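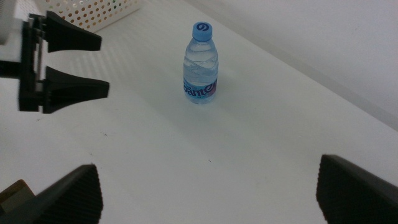 Where Does Water Go? A Trip Around the Water Cycle

Take a big gulp of water. Go on, we'll wait!

The water you just swallowed is incredibly old. Most of the water on Earth has been here for billions of years, since long before there were people, or trees, or even the very first fish. It has been rain and snow and fog. It has been inside clouds and inside glaciers. A tiny bit of it may once have been slurped up by a dinosaur with a very dry mouth.

So how can water be that old and still be good to drink? Because it never stops moving! Water travels around and around our planet on a giant loop that scientists call the water cycle. Let's jump in and go along for the ride.

Up, up and away

Imagine you are one tiny drop of water, floating at the top of the ocean. The sun is shining and you are getting warmer. Warmer water has more energy, and that means the teeny pieces it's made of (they're called molecules) jiggle and bump around faster. Some of them bounce so hard that they break free from the surface and zoom off into the air!

Now that water is an invisible gas called water vapor. The change from liquid to gas is called evaporation (say it: ee-VAP-or-AY-shun).

Evaporation doesn't only happen at the ocean. It happens to puddles on the sidewalk, to wet bathing suits on a line, and to your hair after a bath. Water doesn't have to boil to evaporate. It can do it on a chilly day too, only more slowly.

Plants help out as well. They drink water through their roots, pull it all the way up their stems, and let it out through tiny holes in their leaves. That's called transpiration. A large oak tree can send many bathtubs of water into the air in one summer. Next time you walk through a forest and the air feels cool and damp, you can thank the trees for breathing on you.

How to build a cloud

Up you go, little drop! The higher you climb, the colder it gets. And when water vapor gets cold enough, it turns back into liquid. This is called condensation, and you have seen it lots of times. Think of the fog on the bathroom mirror, or the wet beads on the outside of a glass of lemonade. The lemonade isn't leaking. Those drops came out of the air!

High in the sky, water vapor needs something to grab onto. It picks the smallest things you can think of, like specks of dust, bits of smoke, or grains of salt from ocean spray. The vapor wraps around a speck and becomes a cloud droplet, so small that you would need a great many of them to make a single raindrop. Put zillions of droplets together and you've got a cloud.

Clouds look as light as cotton candy, but they aren't! One puffy white summer cloud can weigh as much as a whole herd of elephants. It stays up because the droplets are so tiny and so spread out, and because warm air keeps rising underneath and holding them aloft.

Look out below!

Inside the cloud, droplets bump into each other and stick together. They get bigger and bigger and heavier and heavier until the air can't hold them up any longer. Then down they come! Scientists have one long word for everything wet that falls from the sky: precipitation.

Rain is precipitation. So is snow, which forms when water vapor freezes straight into ice crystals. Sleet is rain that freezes on its way down. Hail is made in thunderstorms, where strong winds toss lumps of ice around inside the cloud, and each trip adds another icy layer. If you could slice a big hailstone in half, you might see rings a bit like the ones in an onion.

One more thing, and this surprises lots of people. Raindrops are not shaped like teardrops! Little ones are round like marbles. Bigger ones get squashed flat on the bottom by the air, so they look like the top half of a hamburger bun.

Splash! What now?

Our drop has landed, and it could go in lots of different directions.

It might fall right back in the ocean, like most rain does. It might land on a mountain and get packed into a glacier, where it could be stuck for thousands of years. It might roll down a hill into a stream, then a river, then a lake.

Or it might sink into the ground. Soil is full of gaps, and water trickles down through them, past the worms and the roots, until it reaches layers of sand and rock that are already soaked. This is groundwater. A layer of rock or sand that holds lots of it is called an aquifer (AK-wi-fer). Lots of people think an aquifer is an underground lake, but it's usually more like a hard, gritty sponge.

As water squeezes through all that sand and stone, some of the dirt gets left behind. It also picks up tiny amounts of minerals from the rocks, and that's one reason water from different places can taste different. Try it when you travel!

From the ground to your glass

Water in rivers and lakes may look clear, but it can have mud and germs in it, so most towns clean it first. At a treatment plant, the water sits in big tanks so the gunk can sink to the bottom. Then it goes through filters made of sand and gravel. Last, something is added to kill any germs that are left. After that it's pumped through pipes under the streets and all the way to your kitchen.

And when it gurgles down the drain? It gets cleaned again and goes back to a river or the sea. The sun warms it up, and off it goes into the sky!

Ask the Skolteo Science Desk

Our readers sent in 84 questions about water this year. Tormod Fjeld picked a few favorites to answer.

Will we ever run out of water?
Earth as a whole won't, because the same water keeps going around. But nearly all of it is salty, and a lot of the fresh water is frozen. The part that's easy for people to use is very small, and some places get hardly any rain. So please do turn off the faucet while you brush!

Why is the ocean salty if rain isn't?
Great question! Rivers carry tiny bits of salt from rocks down to the sea. When ocean water evaporates, the water leaves and the salt stays put. That has been going on for so long that there's a whole lot of salt in there now.

How long does a drop stay in the sky?
Usually a little over a week. Compared to a drop in the deep ocean, that's super speedy!

Make your own water cycle

You will need:
A big bowl
A small, heavy cup that is shorter than the bowl
Warm water (not hot)
A spoonful of salt
Plastic wrap
A small, clean pebble

Ask a grown-up to help you pour 2 cups of warm water into the big bowl. Stir in the salt. Stand the small cup in the middle, and make sure no water gets inside it. Cover the bowl tightly with plastic wrap, then set the pebble on top, right above the cup, so the plastic dips down a little. Leave the bowl in a sunny window for a few hours.

Peek at the plastic. Do you see drops? They slide toward the pebble and drip into the cup. You've made rain! With a grown-up's okay, and if everything you used was clean, take a tiny taste of the water in the cup. Is it salty?

Words to know

Aquifer: rock or sand underground that holds water
Condensation: when a gas turns into a liquid
Evaporation: when a liquid turns into a gas
Precipitation: rain, snow, sleet or hail
Transpiration: when plants let water out through their leaves

Page last updated 08/03/2023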